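"I threw away the box of cables two times, and two times I took it back"

The repair room at Helluscombe is on the ground floor, behind the old bicycle store. The woman who runs it asked me not to print her name, because she says the room belongs to everybody who has a key. She has been there since the beginning. Before that she worked 15 years for Bimeck, in the department where returned goods were checked and sorted.

I wanted to talk with her about cables. In April she and the others decided to sort all the cables, leads and straps that people had left in the room, and the work is still going on.

"We had one drawer, then three drawers, then a cupboard," she tells me. "When you could not close the cupboard any more, people started to put them in shopping bags on the floor. You wanted one lead for a radio and you pulled out eleven things."

How many were there in the end? She laughs and looks in a school notebook. "On the first evening I wrote down 106, and that was only the cupboard. Now we are at over 700 with the bags. I stopped writing after that."

I ask if it would not be easier to take everything to the recycling place. She says that they discussed this for a long time. Some members wanted to keep only what had a label. But many good leads have no label, and a lead which does not fit anything today can be the right one next week. "I threw away the box with the printer cables two times, and two times I took it back. The second time, the same afternoon, a man came with a printer from Fetelex and he needed exactly this."

Their method is simple. Each piece is put on a mat, alone. First they look at the two ends, then they pass the whole length through the fingers to feel for breaks. If the outside is damaged, it goes directly to the scrap bin. If it is good, it is coiled, closed with a strip of cloth tape and put in one of 20 trays.

"The coiling was the biggest quarrel," she says. "Everybody has learned it from their father or from some job, and everybody is sure. I make it over and under, like people do in the theatre. My neighbour at the table winds it around the elbow, and I cannot look at it. The cable gets a twist and it never lies flat again."

She takes a headphone lead from her pocket and shows me both ways. I must say that I could see the difference only when she let it fall on the table.

The mat is a thing she has a strong opinion on. In the first weeks they worked on the bare table, which is dark, and most of the cables are dark also. Small parts rolled away and were lost. They tried a white towel, but the pins of the plugs caught in it. "Then somebody had the idea with green. It is not a beautiful green, I would not have it in my kitchen. But you put a black thing on it and you see it, also when your eyes are tired."

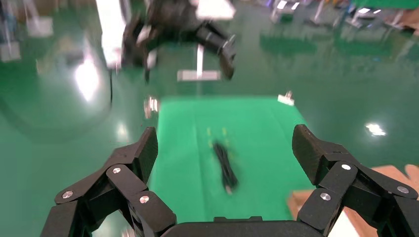 Page last changed: 5th November

On a bright green mat even a dark bundle, cable or strap, is easy to find again.

I ask what happens with the sorted trays. Members can take what they need and leave a coin. The leads for old lamps are the most wanted. The tray which is never empty is the one for phone chargers, and at the moment they accept no more of these.

Has she changed something at home? "I wanted to. I have one drawer in the hall, and it is terrible. I have brought two trays home for it, they are still standing beside the door."

The Sun café across the yard has now asked if she could come and look at the leads behind their counter. She has told them after the winter.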